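Section 3: Setting up your plan comparison in Stivis

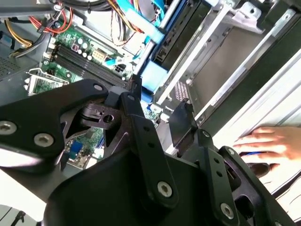
Stivis keeps your household's health plan choices in one place, so that at renewal time you can argue with figures instead of with your spouse. Before you start, find last year's renewal letter, your most recent pay stubs, and the member card you swore was in the kitchen drawer. The program is not demanding about hardware. A desktop computer will do, even one sitting on the table with its case open and its drive cage on view, provided it runs when you press the button. Set aside an evening. The screens are short, but the paperwork rarely is.

1. Open Stivis and choose New Household. Type a name you will recognize next year. "Test2" has caused more grief than any deductible.

2. Enter each person to be covered, with date of birth. Children away at college count if they are on your plan, whether or not they call.

3. Under Income, enter what you expect the household to make in the coming year. Use your best estimate. Optimism is fine in general but can be expensive here if your premium help is based on the number.

Note: Stivis does not send this figure to anyone. If your real income changes during the year, you must report it yourself through the site where you bought your coverage.

4. Click Load Plans and pick your rating area. The sample file covers the Zaltholm and Skustport areas and holds 2,706 plan entries, many of which differ from each other by one copay and a slightly more cheerful name.

5. Choose Current Plan and match the plan ID on your renewal letter, character by character. Do not match by name. Carriers rename plans the way other people rearrange furniture.

Caution: If your current plan has been dropped, Stivis will show the word Mapped beside a different plan. This is the one you may be moved into if you do nothing. Read its provider list before you decide that doing nothing suits you.

6. Enter your monthly premium before any help is applied, then the help itself on the next line. Putting the net amount on both lines makes every plan look like a bargain — a pleasant feeling that lasts until the first bill.

7. Under Expected Care, add your regular prescriptions and visits. If you leave this blank, the program assumes a year of perfect health and ranks the plans accordingly.

8. Press Compare. The Wi column, short for "with insurance," shows premiums plus your likely share of costs. Sort by this column first and by premium second.

Note: If Compare returns error 123, a birth date is missing or is set in the future. Go back to step 2.

9. Save the household and print the summary. The printed copy includes the plan IDs, which you will need when you enroll.

Stivis does not enroll you in anything. To change plans, go to your marketplace or call the carrier, and have the summary in front of you.

Section text revised September 10, 2022, by Rokeya Hettiarachchi. Section 4 covers adding a second household.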